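Über uns

Grunell, Clorkitz. Wir packen Teilesätze. Platinen, Motoren, Kabel, alles was lose ist und zusammen in eine Schale gehört, bevor es beim Kunden in die Montage geht. Sieben Leute, eine Halle, eine Laderampe, die wir uns mit der Schreinerei nebenan teilen.

Angefangen haben wir mit reiner Handarbeit. Machen wir bei kleinen Mengen immer noch. Für alles, was sich wiederholt, läuft seit zwei Jahren Arruda, unsere Zelle mit zwei Armen. Name stammt aus der Projektphase, sollte geändert werden, ist geblieben.

Diese Seite war mal drei Absätze lang. Seit dem Vorfall im Mai fragen aber fast alle Neukunden dasselbe, meistens im ersten Telefonat. Deshalb steht es jetzt auf der Webseite, ausführlich, und wir müssen es nicht jedes Mal neu erzählen.

Wie wir arbeiten

Vier gelbe Behälter, pro Behälter eine Teileart. Zwischen den Behälterpaaren die Edelstahlschale mit weißem Papier drin. Die Arme holen, die Schale wird voll, ein Mensch schaut drüber, Deckel drauf, weiter. Das Papier wird nach jedem Satz gewechselt, kleine Metallspäne und Abrieb sieht man darauf sofort.

Der Standardsatz für Ustis, unser längstlaufender Auftrag: kleine Motoren mit Leitung, eine runde rote Platine, ein dünner Kabelbaum, ein buntes Kabelbündel. Klingt einfach. Kabel sind es nie. Die rutschen, haken ineinander, nehmen den Nachbarstecker mit.

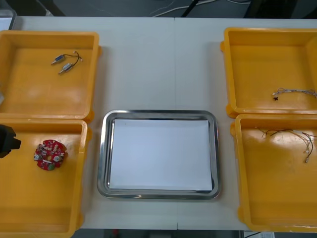
Was im Mai passiert ist

Mittwoch, kurz nach halb elf. Der linke Arm greift eine Platine, zieht sie zu flach über die Behälterwand und bleibt hängen. Die Kraftüberwachung spricht an, der Arm steht. Soweit richtig.

Der rechte Arm stand nicht.

Der hatte gerade ein Kabelbündel im Greifer und fuhr weiter zur Schale, als wäre nichts. Die Kollegin an der Zelle sah den linken Arm stehen, Meldung auf dem Bildschirm, also Tür auf und Hand rein, um die Platine zu lösen. In dem Moment kam von rechts der zweite Greifer. Er hat sie am Handrücken gestreift. Eine Schürfwunde, Pflaster, Durchgangsarzt, am nächsten Tag wieder da. Eine Platine Schrott, ein Kondensator abgerissen.

Hätte auch anders ausgehen können, das wissen wir.

Die Ursache

Zwei Fehler, die einzeln wohl noch lange nicht aufgefallen wären.

Erstens. Der Schutzhalt aus der Kraftüberwachung ging nur an die Steuerung des betroffenen Arms. Der Not-Halt-Taster wirkte auf beide, das war geprüft, mehrmals. Den automatischen Halt hatten wir bei der Abnahme nur mit jeweils einem laufenden Arm getestet. Steht so im Protokoll, unterschrieben von uns.

Zweitens. Der Türkontakt war in Ordnung, seine Auswertung hatte aber eine Verzögerung von 400 Millisekunden. Die war beim Einrichten eingetragen worden, weil die Tür klapperte und ständig Fehlauslösungen kamen. Danach wurde das Scharnier getauscht. Die Verzögerung blieb drin. Fast eine halbe Sekunde, in der ein Arm mit normaler Geschwindigkeit ganz schön weit kommt.

Und der Auslöser, also warum die Platine überhaupt hing: Greifhöhe. Die rote Platine ist am Rand eingekerbt und auf der Oberseite dicht bestückt. Stecker, stehende Elkos, unten eine grüne Schraubklemme, die über den Rand raussteht. Kommen die Finger zu tief, verkantet sie sich. Kommen sie zu hoch, drücken sie auf Bauteile. Unser Fenster dazwischen war zu klein gewählt und gegen Ende einer Charge, wenn die Platinen weiter zur Wand hin lagen, stimmte es gar nicht mehr.

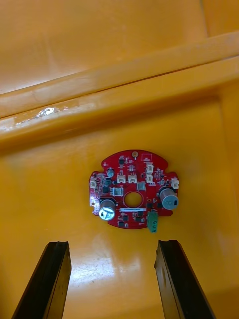

Arruda, Blick vom Greifer: Platine im Behälter, beide Finger geöffnet.

Was wir geändert haben

Die Zelle stand drei Wochen. Die Sätze für Ustis haben wir in der Zeit von Hand gepackt, auch samstags. Danke nochmal ans Team, das war zäh.

— Jeder Halt gilt jetzt für beide Arme. Egal welcher Sensor, egal welcher Arm. Das Signal läuft fest verdrahtet über ein gemeinsames Sicherheitsrelais, die Software kann daran nichts verstellen.

— Türverzögerung raus. Klappert die Tür, wird die Tür repariert.

— Nach einem Halt fährt nichts von allein wieder an. Quittieren geht nur von außen, bei geschlossener Tür, mit Blick auf beide Arme. Der Taster sitzt absichtlich so, dass man von dort nicht in die Behälter reinkommt.

— Greifhöhe und Anhebeweg für die Platine neu eingelernt. Erst gerade hoch, dann zur Mitte. Kostet Zeit pro Satz. Ist uns egal.

— Verklemmte Teile werden nie mit der Hand gelöst, solange Energie auf den Antrieben ist. Hauptschalter aus, Schloss dran, Schlüssel in die Tasche. Gilt auch für die Geschäftsleitung, die ist da übrigens am schlechtesten drin gewesen.

— Parametersätze werden nach jedem Umbau gegen die Liste geprüft. Steht da eine Zahl ohne Begründung, fragt man nach oder sie fliegt raus.

Vor dem Wiederanlauf haben wir den Schutzhalt über 300 Mal ausgelöst, mit beiden Armen in Bewegung, in wechselnden Stellungen. Mal der linke zuerst, mal der rechte, mal mit Teil im Greifer, mal leer. Protokoll liegt in der Halle und kann eingesehen werden. Eine externe Prüferin war einen Tag da und hat noch zwei Sachen gefunden — eine fehlende Kennzeichnung an der Tür und ein Kabel, das zu nah am Arm verlief. Beides erledigt.

Wie es seitdem läuft

Seit dem Wiederanlauf sind 1.414 Sätze durch die Zelle gegangen. Mehr Stopps als früher. Die meisten wegen der Kabel, ein Stecker bleibt am Nachbarn hängen, die Kraft steigt, beide Arme stehen. Früher hätten wir an der Schwelle gedreht, bis Ruhe ist. Jetzt wird der Stopp aufgeschrieben, mit Uhrzeit, Teil und Behälter, und freitags sitzen wir eine Viertelstunde zusammen und gehen die Liste durch. Dabei kam auch raus, dass das bunte Bündel viel besser funktionert, wenn es beim Einlegen locker aufgefächert wird statt als Knäul reinzufallen.

Die Sichtkontrolle am Ende macht weiterhin ein Mensch. Hatten mal überlegt, das per Kamera zu lösen, ist vom Tisch. Geschaut wird auf Vollständigkeit, auf verbogene Stecker, auf abgeknickte Adern und bei der Platine immer auf die Elkos und die Klemme. Was nach Druckstelle aussieht, kommt raus und geht mit Zettel zurück.

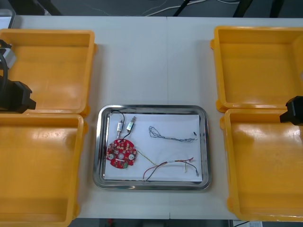
Für jeden Satz gibt es eine Packliste, abgezeichnet, Kopie liegt der Lieferung bei. Fehlt etwas, bitte die Nummer oben rechts auf der Liste angeben, dann finden wir den Durchlauf samt Stopps in ein paar Minuten. Bei Ustis wird die Liste zusätzlich im Wareneingang gescannt, das machen wir auf Wunsch auch für andere.

Was wir nicht machen

Schwere Teile. Alles mit offenen Batterien. Lebensmittel, wurde tatsächlich schon angefragt. Und keine Zellen ohne Tür, auch wenn der Kunde sagt, bei ihm ginge das seit Jahren so.

Eilaufträge ja, aber dann von Hand. Für einen neuen Teilesatz in der Zelle brauchen wir Vorlauf, jedes Teil bekommt seine eigene Greifprüfung und danach den Halttest mit beiden Armen. Der Test wird nicht gekürzt, bitte gar nicht erst fragen.

Zu Besuch kommen

Gern, nach Anmeldung. Feste Schuhe, lange Haare zusammen, Ringe und Armbänder ab. Die gelbe Linie vor Arruda gilt auch wenn die Zelle steht. Wer den Bericht vom Mai lesen will, bekommt ihn vor Ort in die Hand, nur der Name der Kollegin ist geschwärzt, das war ihr Wunsch.

Einfahrt in Clorkitz über den Hof der Schreinerei, dann links halten. Klingel an der Rampe ist kaputt, bitte klopfen oder anrufen. Vormittags ist am besten, nachmittags wird verladen.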